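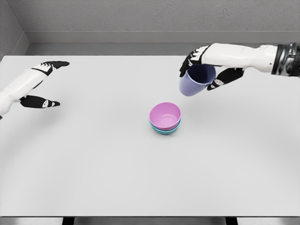

Cosach is a set of 910 short captions about what famous people wore to film premieres, written by people who were not there and in most cases had not been asked. Each row holds one caption, the event type and a list of the garment colours it mentions. The colour list uses plain words and a fixed spelling, so the cup above would go in as lavender and the two stacked bowls as pink and teal, never "dusky orchid" or "lagoon". Fashion writers do love a lagoon.

Files

captions.tsv - the main table, tab separated, UTF-8
colours.txt - the 47 permitted colour words
notes.txt - arguments about beige

Labelling was done by 2 people using Irkerer. Where they disagreed, Ngan-ling Fang chose, and her choice is final even in the matter of taupe.

Known problems

Hats are under-represented. "Nude" has been mapped to beige throughout, which pleased no one. Captions imported from Eretus lost their accents on the way in, so expect a good many decollete necklines and the odd applique. Shoes are only labelled if the caption mentions them - most don't.

Please don't use the set to rank anyone's outfit. The captions already do that.

Last changed 2019-04-04.

Contact: the Cosach desk at Wan | © Wan | Back to top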